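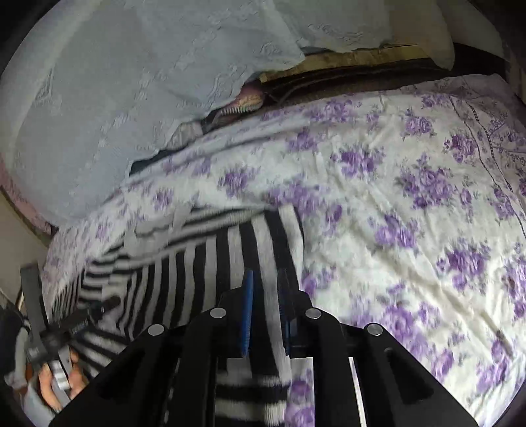

Striped knit sweater on the rose-print sheet.

3 Feb 2021

Nernulura swatches, pilling and wash shrinkage. Bench notes, continued from the January pages.

Finished the rub test on the last of the Drimmont swatches this morning. All 11 have now been to 2000 rubs against the wool cloth. Graded them under the side lamp with Eun-seong, each of us writing the grade down before comparing. We agreed on most. The two we didn't agree on are both the loose gauge, where the surface goes hairy all over and it's hard to say if that counts as fuzz or as early pills. Wrote them down as 3 with a note. Not going to split it into half grades at this stage.

Drimmont, tight gauge: 4, holds up well. A little fuzz at the edge of the clamp ring, ignored.
Drimmont, middle gauge: 3 to 4.
Drimmont, loose gauge: 3, see above.
Saletti, tight gauge: 3. Pills are small and hard and don't pull off with tape.
Saletti, middle gauge: 2. Same pills, more of them.
Saletti, loose gauge: not run yet.

The Saletti result is worse than I expected from the hand of it. It feels smoother than the Drimmont on the cone and after washing. Vilho thinks the nylon in it is holding the pills on: the wool breaks and balls up, but the nylon doesn't break, so nothing drops off. That fits with the tape result. I'd like to take two of the swatches up to 3000 and see if the count on the Drimmont goes down while the Saletti stays where it is. Clamp three is slipping again, so use one, two and four until I've changed the felt.

Washing. Wool cycle, cold, the usual small dose of detergent, flat dry on the rack. Marks were put in with cotton thread this time instead of pen. Much easier to find afterward. Length first, then width, before and after, in mm, on the same steel rule.

The first batch was measured too soon. I did it the same evening and the swatches were still damp in the middle, so the length readings were all long. Did them over the next day and crossed out the first column. If you copy numbers out of the old sheet, use the second column only.

Loose gauge shrinks more in length than in width, both yarns. Tight gauge hardly moves. No surprise there, but now it's on paper.

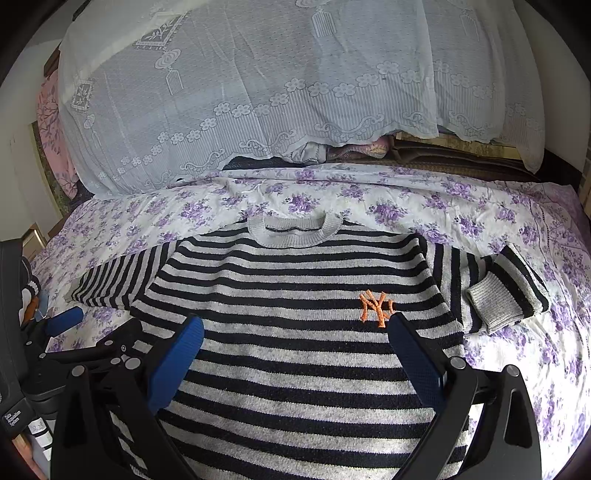
Do the swatches need to be conditioned again before the after-wash measurement?
They do. Leave them flat in the conditioning room overnight once they feel dry, the same as before the first measurement, and don't pin or pull them.

Stripes. The two-color swatches came off the machine with a slight ridge at every color change. Looked at the back with the loupe and the carried yarn is too tight on one side. Eun-seong backed off the tension on the second feeder and knitted another short piece. Ridge is still there but you have to look for it. One more step down should do it, though at that point the edge stitches may start to go slack. Watch the left edge.

Also on the stripes: the dark yarn bled slightly onto the light in one wash. Only one swatch, and it was from the end of the old cone from Haque, which had no lot label. Have put that cone on the top shelf with a tag on it. Please don't knit test pieces from it. I wrote to Haque to ask if they can tell the lot from the delivery slip. No answer yet.

Stock: 39 blank swatch cards left, which is enough for this round and not for the next. Backing cloth is low too. One roll of felt. Order all three together.

Humidity in the conditioning room drifted up to the top of the allowed band overnight. Emptied the tank, cleaned the filter, back in the middle by lunch. The paper chart is taped inside the cupboard door.

To do
Felt on clamp three.
Saletti loose gauge to 2000, all clamps but three.
Two swatches each yarn to 3000.
Feeder two, one more step down, then knit a full-width striped piece.
Repeat the bleed test with a labeled cone, dark against light.
Vilho has the balance until he's finished with the yarn counts. Ask him before moving it.
Full garment wear trial is still down for April. Need the stripe tension settled before then.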